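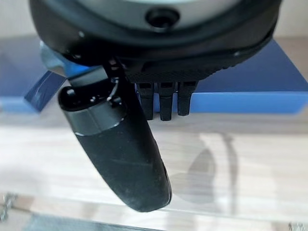 Parallelgreifer oder Fünffingerhand für gemischte Aufgaben?

Forum > Greifer & Endeffektoren > Vergleiche

kabelsalat_37
21. Februar
Moin zusammen, kurze Frage in die Runde. Wir testen grad zwei Endeffektoren gegeneinander. Einmal den Greifer von Ostix mit Kamera am Handgelenk, einmal die Hand von Breltia, schwarz, mehrgelenkig. Aufgaben: Kleinteile am Tisch greifen und ablegen, dazu Schranktüren auf und zu. Bild oben ist der Ostix mit so nem schwarzen Griffstück mit gummiartigem Mantel, hängt schräg drin. Genau das macht mir Sorgen. Hält das wer von euch gerade? Andere Backen, mehr Kraft, oder anders anfahren?
Budget für beides ist nicht da, einer muss weg.

momentenstuetze
Schräg heißt meistens zu weit oben gegriffen. Schwerpunkt drunter, dann dreht sichs halt. Erstmal 15 mm tiefer anfahren und nochmal testen, bevor du an der Kraft schraubst.

frau_flansch
Sehe ich anders. Bei runden Sachen mit Gummi hilft tiefer greifen nur bedingt, du hast Linienkontakt und fertig. V-Backen drucken. Wir fahren 40 N mit V-Einsatz, da pendelt nix. Glatte Backen bei Zylindern = Glückssache.

kabelsalat_37
V-Backen hab ich, aber dann krieg ich flache Teile nicht mehr sauber. Und Backenwechsel zwischendurch will ich nicht.

null_punkt
Welcher Controller? Mit dem Wivex hatten wir das Problem, dass die Kraftregelung erst nach dem Anheben richtig nachzieht. Firmware 343 oder neuer drauf, vorher war das Murks. Log beim Anheben mitschreiben, dann siehst dus sofort.

kabelsalat_37
Wivex, ja. Firmware muss ich nachgucken. Danke!!

momentenstuetze
Und die Hand? Von der schreibst du garnix. Türen wär doch deren Ding.

kabelsalat_37
Jo. Hand hängt am zweiten Arm, Türtest machen wir im Großraumbüro an den Sideboards. Nicht ideal, aber echte Möbel. Senkrechte Stangengriffe, an der linken Front steckt ein Schlüssel mit Anhänger. Tür ist hier schon offen, Hand kommt von links mit offener Handfläche:

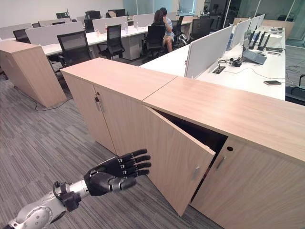 Auswertung bisher (Stand heute, wird ergänzt)

Ostix: Tisch gut, Griffstücke siehe oben. Türen am Stangengriff ok, solange der Winkel stimmt. Zudrücken geht, aber hässlich, mit der Gehäusekante.
Breltia: Türen zudrücken super, die Finger geben nach. Am Stangengriff ziehen mal so mal so, Daumen kommt nicht immer dahinter. Kleinteile am Tisch zäh, dauert ewig.
Kabel: bei beiden doof. Am Arm mit der Hand steht am Handgelenk ne kurze Schlaufe raus, da will ich noch was drüber.

frau_flansch
Für Türen zudrücken brauchst du keine Hand mit fünf Fingern. Gummipuffer seitlich ans Gehäuse, fertig. Kostet nix. Ehrlich, ich würd die Breltia zurückgeben.

null_punkt
Widerspruch. Puffer ist starr gegen starr, wenn die Lokalisierung daneben liegt schiebst du das Sideboard durchs Büro. Nachgiebigkeit in den Fingern ist da schon was wert. Wir hatten im Projekt Pasaribu 1309 Türzyklen mit ner Hand, kein einziger Schaden am Möbel. Mit Greifer vorher zwei kaputte Scharniere.

frau_flansch
Dann war eure Kraftgrenze falsch eingestellt, sorry. Dafür gibts Impedanzregelung.

null_punkt
Die muss man aber auch erstmal sauber parametrieren. Hat nicht jeder drei Wochen Zeit.

momentenstuetze
Leute. Er wollte wissen warum das Ding schief hängt.

Zum Schlüssel noch: würd ich abziehen für die Versuche. So ein Anhänger verhakt sich irgendwann in den Fingern, bei uns passiert. Finger 2 hin, im Juli bestellt, ewig gewartet.

kabelsalat_37
Schlüssel kommt raus, guter Punkt. Firmware war übrigens uralt, spiel ich heut noch drauf. Danach nochmal tiefer anfahren mit glatten Backen, dann V. Immer nur eins ändern, ja ich weiß. Log häng ich hier an wenns durch ist.

frau_flansch
STL für die V-Einsätze schick ich dir per PN, sind für Ostix, Lochbild musst du evtl anpassen.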